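Category: Datasets > Manipulation > Kitchen tasks
Print this page | E-mail this page

# Curnard Sink Set

Data card, version 2. Last edited May 12, 2020.

Curnard is a set of teleoperated demonstrations of a robot arm working at a household sink. We collected it to test one question: does a policy that is told where contact should happen learn faster than one that has to find out from joint positions and video? We call the first kind "contact-hinted" below.

The set holds 109 demonstrations. All of them come from the same kitchen and the same arm, so please don't read the results as saying much about other kitchens.

## What is in a demonstration

Each demonstration is one folder:

- `video/` color video from the head view
- `joints.csv` joint angles and gripper opening
- `contact.csv` the hint track, one row per time step
- `notes.txt` free text from the operator, often blank

The hint track gives a point in arm coordinates and a flag that says whether the operator meant to touch something there. Operators set the flag with a foot pedal. They tend to press it a little early, and we did not correct for this. If you need tight timing, use the gripper opening in `joints.csv` instead.

## Tasks

There are two task families. In "reach and lift," the arm goes down into the basin, closes on an item and brings it up over the rim. In "place," the arm starts with the item in the gripper and sets it down on the counter beside the sink.

Reaching into the basin is the harder part. The walls limit how far the wrist can tilt, and items near a corner leave the fingers very few ways in. The steel also throws back the overhead light, which upset our first depth-based tracker enough that we dropped depth from the release.
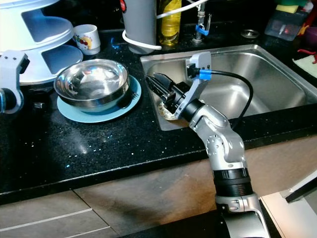 Marlene Kennedy objects to calling the corner cases hard in themselves. In her view the trouble is the approach angle, and a policy given a steeper wrist at the start would treat a corner like any other spot. She would like the reach family split by approach angle before anyone quotes a number from it. The angle can be worked out from `joints.csv`, but version 2 has no label for it.

## Training setup

Both policies use the same network and the same video input. The contact-hinted policy gets the hint point as an extra target during training only; at test time it sees no hints. We trained each one for 200 epochs with a batch size of 8. The settings are in `configs/`, and the training script is `train_storimetti.py`, named after the older code base it was cut out of. A few function names still carry the old prefix.

## Results

The hinted policy did better on reach and lift and showed no clear gain on place. Most of the difference came in the last stretch before the fingers close. The plain policy often stopped short above the item and hovered, or closed too soon. The hinted one made that mistake less often, but it bumped the basin wall more.

Per-trial outcomes are in `results/trials.csv`. We left the averages out of this card until the angle question is settled.

## Known problems

- Counter clutter was not reset between sessions. A policy may pick up on it.
- Folders recorded in April use an older gripper calibration. Run `fix_april.py` on them before mixing them with the rest.
- The Ong loader drops the last row of `contact.csv`. Pad it or use ours.
- No force readings were kept.

## Splits

Use the lists in `splits/`. Sessions are kept whole, so no session appears in both training and test. An earlier split made at random by demonstration gave scores that were too good, and it has been removed.

## Changes from version 1

Depth removed. Hint track moved to its own file. Task names changed to match the Drovska format.

## Questions

Send loader and calibration questions to Aiman Osman. Include the folder name and the config you ran.

Contact | Copyright 2020 Curnard project | Back to top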